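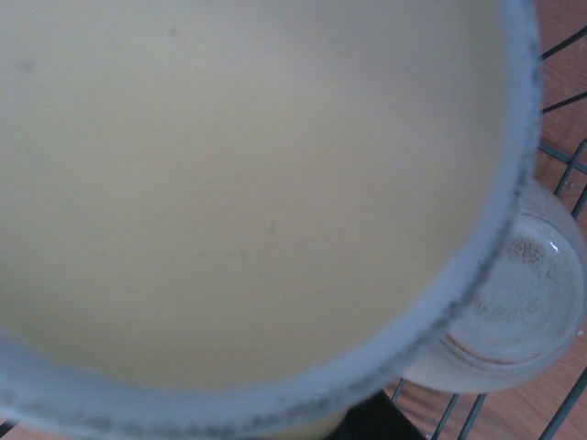
### 3.2 Household water use

Meter readings were collected in Skoltasby from 942 households, of which 76 were later dropped for missing entries. Each home kept a kitchen diary in August, noting whether dishes were washed by hand or by machine. The Kalonen scale was used to group homes by size.

Homes that washed by hand and air-dried on a rack (Figure 2) made up the larger group. Diary entries totaled 2766.

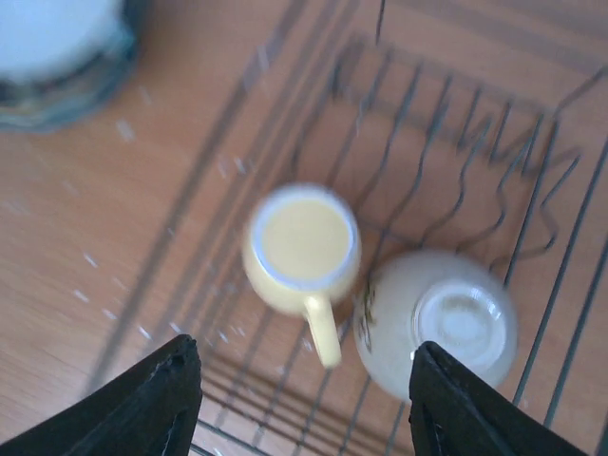
**Figure 2.** Mug standing upright in a wire dish rack.

Running-tap rinsing explained most of the spread between homes of equal size. Tap flow was not measured directly; it was estimated from the meter interval. 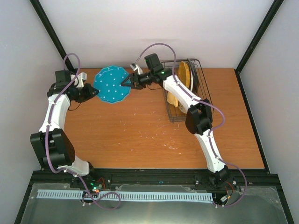 ### 3.3 Meter error

Zultent meters were read at 6 a.m. and the drift was treated as constant.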